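Workshop Notebook, Fladitley Materials Room
Entry: October 29, 2025
Subject: Condition of the sorting bins and handling of the red and green bars

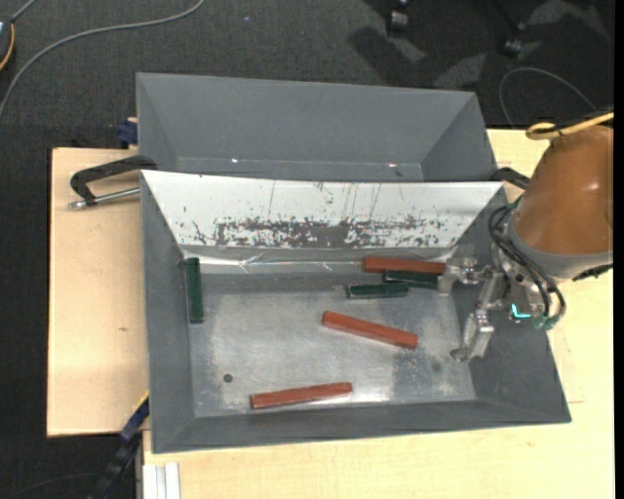 The purpose of this entry is to record the state of the bin station before the winter schedule begins, and to set down the points that were left open at the last review in April. Colleagues who use the station are asked to read the section on the rear panel before making any change to it.

Bars in use

The station continues to work with the two-color set, red and dark green. The bars were supplied through Hendriks, and no change of supplier is planned. The red is a brick shade and is easily told from the green under the room lights. It is less easily told when a bar lies on its side against the gray wall, where the darker edge faces the user. Staff recording positions by eye should look at the upper face of the bar before writing down a color.

The practice of placing the bars by hand in neat rows has been discontinued. Bars are to be tipped into the bin and left as they settle. Rows gave tidy records and very little information, as every bar was as easy to reach as the next. A bar standing off by itself beside a wall and a bar partly tucked between two others are different problems, and the record sheet now has a separate line for each. The terms agreed for the sheet are "apart," "touching" and "tucked." The term "buried" is withdrawn. It was used differently by different people and the older sheets cannot be compared on that point.

Bin floor

The metallic floor of the near bin is scuffed and mottled over much of its surface. It has not been polished and should not be. A polished floor was tried at the Sirer site and was reported to throw so much light that the edges of the bars were hard to judge. Wear on our own floor is uneven, with brighter patches toward the lower edge and darker patches toward the right. For the present this is recorded as acceptable.

There is a small round hole in the left part of the floor. It is to be left open. Tape placed over it in April lifted at the corners and caught the ends of the bars, and the residue took longer to remove than the tape had taken to apply. Anyone sweeping the bin should check the tabletop under it afterward.

Rear panel

The white panel on the rear slope shows its wear in a band across the lower part, where the surface is broken up into dark gray patches and speckles. Thin vertical scratches can be found above the band. The worn band is at the height where bars meet the slope when they are tipped in from the front, and this is taken to be the cause, although no test has been made.

Two options were discussed. The first is to replace the panel with one of the same kind from the Foridano stock. The second is to turn the existing panel so that the sound part faces the wear. The second option was set aside, as the panel is broad at the top and narrow at the bottom and would not sit properly the other way up. Replacement is therefore preferred. The order has been written but not sent, pending the measurement of the slope, which should be taken at the top, at the bottom and along one side.

The clear film along the junction of the panel and the floor is wrinkled and reflects light in streaks. It was intended as a temporary measure. It should be removed together with the panel and not before, as pulling at it separately may lift more of the white surface. When the new panel is fitted, the film should be pressed down from the middle outward, or omitted altogether if the lower edge lies flat. The preference of this notebook is to omit it.

Second bin

The second gray bin remains directly behind the first on the pale wooden table. A proposal to place the two side by side was considered and declined. The present arrangement keeps the front of the table clear for the record sheets and leaves the near bin within reach of a seated person. Both bins should be returned to this arrangement after cleaning.

Cleaning

The bins are to be wiped with a dry cloth at the end of each session. Damp cloths may be used on the gray walls but not on the white panel, where moisture could work its way under the broken surface. Dark flecks on the panel should not be scraped with a blade. Some are dirt and some are places where the surface has gone, and the two look alike until the damage has been done.

Bars are to be wiped separately and checked for chipped ends. A chipped bar is to be set aside and noted on the sheet by color. It is not to be returned to the bin for the sake of keeping the set complete.

Records

The present run is planned at 300 tips, divided into sets of 40, with the final set shorter than the rest. Sheets are to be filed by set and not by user. The older sheets remain in the Fladitley cabinet and may be consulted there, but should not be taken to the table, as two were mixed in with current records earlier in the year.

Open items

Measure the rear slope and send the panel order.
Confirm with Hendriks that replacement bars will match the present red.
Copy the new terms onto the cover of the sheet folder.
Ask Sirer whether their polished floor is still in use.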